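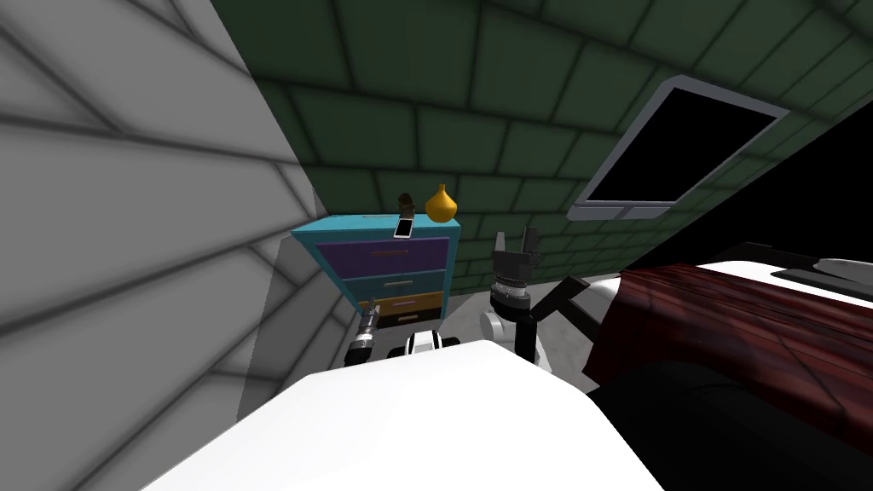

Jilby Group Reports Gains in Drawer Opening From Simulated Bedrooms

A policy trained entirely in simulated bedrooms opened the requested drawer more reliably when the colors and textures of the rooms were changed between episodes, according to a technical report released in April by the Jilby robotics group.

The method, called Ronwood, controls a two-armed robot from a viewpoint mounted above its body. The robot is given a short text instruction naming a drawer by position, such as "second from the top," and must grasp the handle and pull without disturbing items on top of the chest. Phones, vases and small figurines are among the objects placed there.

Lead author Ya-wen Liao said earlier versions of the policy had learned to associate drawer position with color. When a purple drawer was always at the top during training, the policy reached for purple wherever it appeared. Ronwood assigns drawer colors independently and also varies wall tile, floor shade, bedding and ceiling slope. Furniture layout is drawn from a separate set of room plans, so that a given chest may stand in a corner, under a sloping ceiling or close to a bed.

The training set consisted of 3,037 demonstrations, recorded by operators using a teleoperation interface named Brasten. Evaluation was run on 800 episodes in rooms withheld from training. The baseline policy, trained on the same number of demonstrations with fixed colors, failed in 246 more episodes than Ronwood did.

Most of the remaining failures involved the lowest drawer. In these cases the arm nearer the chest blocked the view of the handle during the approach, and the policy either closed the gripper early or stopped moving. Adding a wrist view reduced the early closures but made inference slower, and the authors left it out of the reported configuration.

A second group of failures came from narrow rooms, where the elbow of one arm touched the bed before the gripper reached the handle. The simulator counts any such contact as a failed episode, including contact with a blanket. Co-author Ekkachai Ruangrit said the rule is stricter than a household user would require and may be relaxed in the next release.

The report includes no trials on hardware. Friction in the drawer slides was held constant in all episodes, and the authors list this as the main obstacle to transfer. Tests on a physical robot are planned at the group's Worku laboratory, starting with a single chest and 2 room layouts.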